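Setting Up Your First Playtest Survey in Vivbridge

Okay, you've got your account and your game key, so now comes the part I like best: getting players to tell you things! I'm assuming you already did the install in section 2. If the Vivbridge icon in your editor is still gray, go back and finish that first.

1. Open the Surveys tab and click New. Give it a name you'll recognize in July, when you have a whole pile of them (I once had four called "test").

2. Pick a trigger. I nearly always go with End of Level. On Quit sounds tempting, but people who are quitting want to quit, and you'll get a lot of blank forms.

3. Add your questions. You can have up to 25, but please don't! I stick with 11 for Boseldale, our little farming game, and even that feels long on a phone.

Note: Rating questions use a slider by default. If your players are on controllers, switch to Buttons under Input Style. Imani Abernathy found this out with a room full of testers mashing the left stick, poor things.

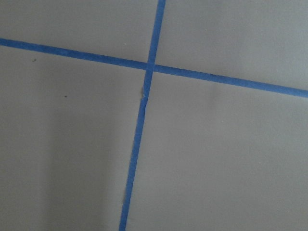
4. Set the timeout. It's in seconds, and 60 works fine for short surveys. When the time runs out the form closes and saves whatever's been filled in, so a half-finished answer still counts as a response.

5. Hit Preview and play through to your trigger yourself. Do it on the slowest device you own. The form should pop up over the game with the sound turned down (down, not off, you can change that under Audio).

Caution: Once you click Publish, the question order is locked. You can fix typos, but moving a question means making a copy of the survey, and the copy starts with zero responses. Export your old ones first.

6. Click Publish, then restart the game build. Responses show up under Results, usually after the player's session ends.

If Results stays empty, check that your build is using the live key and hasn't been left on the sandbox one. Both keys are 36 characters and they look an awful lot alike, so copy and paste, don't type. Tagging players by group comes next, in section 4.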